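先记一笔，免得下次又从头翻聊天记录。这页讲怎么用腕部相机的数据训一个往碗架里插盘子的策略，代码在 Skurkodis 仓库的 `rack` 分支。默认你已经把 Tivach 标定跑通了，没跑通的先去跑。

## 0. 准备

- 演示数据 200 条，遥操作采的
- 验证用的留 5 条，别混进训练
- 碗架每条都要挪位置、转角度。杯子有时候叠在盘子上，有时候分开放
- 随机种子 2399，改了就没法跟 Marcela 的表对

台面是大理石的，反光很重。深度图在高光那块基本是洞，别指望它，我们只用RGB。

## 1. 切片段

```
python cut.py --src demos/ --out clips/ --by gripper
```

按夹爪开合切。一条演示切成“接近”“抓取”“插入”几段，每段单独存。有的演示里操作员犹豫，夹爪开开合合好几次，切出来一堆碎片，用 `--merge` 合掉。合完一定要抽几条看看，我第一次没看，白训了一晚上。

## 2. 标关键帧

只标“接近”段的第一帧。要标的东西：

1. 碗架的槽方向，画一条线就行
2. 目标盘子的边缘，被手指挡住的部份不要猜，标可见的
3. 盘子上面有没有压东西，有就打 `stacked`

第3条最容易漏。上面压着杯子的盘子不能直接抓，策略得先把杯子拿走，标漏了它就学成连杯带盘一起掀。

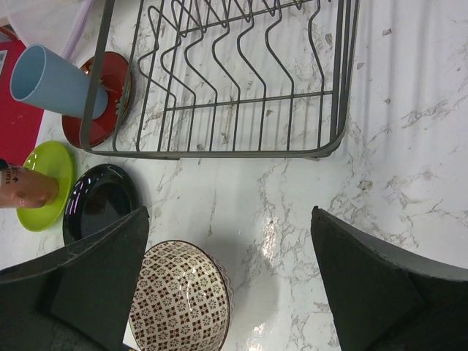
标完跑一遍 `check_labels.py`，它会把槽方向跟相邻帧差太多的挑出来。报错多半是线画反了，起点终点调换一下就好，不用重标。

手指自己的像素要遮掉。遮罩在 `masks/finger.png`，张到最大时用的那张；半开的时候要用插值版，加 `--mask interp`。不遮的话网络会偷懒，光看手指张多大就猜动作，验证损失很好看，上真机就废。

## 3. 训练

```
python train.py --cfg rack_wrist.yaml --seed 2399
```

Barbier 编码器冻住，只训后面的动作头。试过全放开，数据太少，过拟合得厉害。

数据增强：
- 亮度、对比度：开
- 高光贴片：开，随机往台面上贴白斑，对反光帮助最大
- 水平翻转：关！！翻了以后槽方向的标签不会跟着翻，这个bug 3月就报了，还没修
- 颜色抖动：开小一点

历史帧给 2 帧。再多没见好处，还慢。

## 4. 上机

先空跑，不放盘子，看轨迹会不会擦到碗架的横杆。没问题再放。急停拿手上，别放桌上。

插入段降速，`speed_scale` 先从低的开始。手指碰到铁丝时 Skumen 控制器会报力超限，然后停住，这个是正常的，手动退回来再继续，不要直接重启，重启会丢零位。

## 5. 看结果

别只报一个总成功率。分开记：

| 情况 | 要记什么 |
|---|---|
| 单独的盘子 | 抓没抓到、插没插进槽 |
| 上面压着杯子 | 先拿杯子了没有 |
| 旁边有碗挨着 | 有没有碰到碗 |

目前的感觉：单独的盘子还行，压杯子的那类明显差，失败大多在第一步，杯子侧躺的时候抓点选得太靠杯底。黑色亮面的盘子也难，边缘跟高光混在一块，预测的边会漂。贴片增强加上以后好了些，没完全解决。

Marcela Rusnák 那边在试把抓点预测单独拆出来做一个头，配置在她的分支里，还没合，想试的自己拉，参数名跟这边不一样，`slot_dir` 她写成 `slot_angle`，注意单位是弧度。

## 待办

- 翻转的bug
- 压杯子的演示再补一批
- `check_labels.py` 碰到没有盘子的帧会崩，先手动跳过把
- 文挡里的配置路径还是旧的

5月14日更新：`--merge` 默认打开了，旧脚本里不用再加。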